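Notes from the third base side 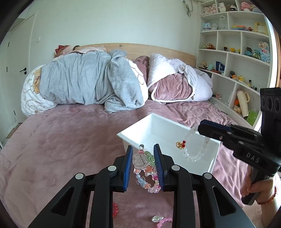
So I finally sat down with the scorebook last night and went through our whole season, all 23 games of it, and I have opinions about the bullpen. You knew I would!

Start with the good stuff. Khôi Âu hit .289 batting leadoff, and that undersells him, because he walked constantly and drove every catcher in the league nuts once he got to first. I'd bat him there again next year and not think twice. Bình Bùi had the better power numbers (that ball he hit off the scoreboard at Lamptey Field is still getting bigger every time he tells it), but he cooled off badly in the second half and I wonder if we left him in the cleanup spot a few weeks too long.

Now, the late innings. We lost the second Hindiva game after leading by four in the seventh, and we lost to Cernano almost the same way, with a tired starter going out for one more inning and the lead gone before anybody was warm. Đức Vũ was throwing great in relief by then. I'd have brought him in to start the inning, bases empty, and let him work. Instead he came in with two on and nobody out, and his ERA took the beating for it. Easy for me to say from a lawn chair, I know.

Quyên Vũ wrote to me after the last issue to argue that our real problem was defense up the middle, and she has a point. We turned hardly any double plays, and the infield at home was so hard by August that half the grounders skipped right through.

Anyway, the playoff. Flandance got us 3-2, Ngân Dương pitched the game of her life, and I'm still mad about the called third strike in the eighth. I'm told I should let it go. I will, maybe by October.

Fall ball sign-ups are open at the snack bar window until 8 p.m. If you have a spare catcher's mitt, bring it along, we're down to one.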